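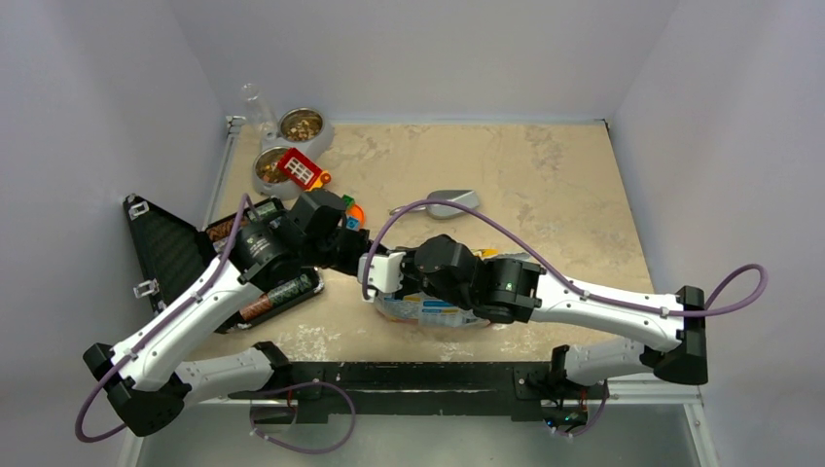 My sister-in-law says she quit keeping the bags things come in, all of them, and hasn't missed one. Good for her. I tried that and ended up with a drawer full of loose bits and no clue what went with what. So, bags. And cases. Quick version, I've got bread in the oven.

4 min read

Keep the printed bag if the label has something you'd need again. Size, part number, refill code. Otherwise cut the label off, stick it inside the case lid with tape, toss the rest. Inside, not outside. Outside labels rub off in a month, ask me how I know.

Clear bags beat colored ones for small parts. Flatten them before you put them away. Lay it down, push the air out toward the opening with the side of your hand, fold once. Crumpled ones take up a silly amount of room.

Foam lined cases. Love them, hate cleaning them. Don't wash the foam in place, it never dries right. Vacuum with the brush end first, then a strip of packing tape pressed down and lifted. Grit comes right up. If it smells, a spoonful of baking soda, shut the lid overnight, vacuum again. Leave the case open on the table a couple hours after. Not in the sun, foam goes crumbly.

Black foam shows lint like crazy. Lint roller. The cheap Lirkitz one is fine, the Feko sheets are stickier but they pulled a corner of my foam up so careful. To glue a corner back: thin line of spray adhesive on the case, NOT the foam, wait till tacky, press. Weight on it till morning.

Little clips, caps, spare screws. They go in the bag, bag goes in the case, case gets shut. In that order, before you get up from the table. I use 2 bags per case, one for parts I need, one for parts I'm scared to throw out. The scared bag gets emptied in June.

Got a box of 50 zip bags from Ollari, the small ones. Still not thru it. Freezer kind lasts longer but you can't read anything on it once it's scuffed.

Work surface. Wipe it before you open anything. A patterned top hides small screws somthing awful, so put down a plain dish towel or a light tray and work on that. Shine a flashlight flat along the table when you're done, anything left throws a shadow.

Stacking: heavy cases on the bottom, hinges to the wall, handles out. Don't stack on a case with the lid not latched, it'll warp and then it never latches. Mine lives on the Ambaye shelf by the door, bottom one sticks out a little, I've quit caring.

Bread's beeping. More on drawers Friday.

11 shares
2 comments

DrawerOfDoom
Tape trick on the foam worked on my drill case. Masking tape was too weak, had to use packing like you said.

mattie_k
do you put anything in the case for damp? mine's in the garage and the screws are going rusty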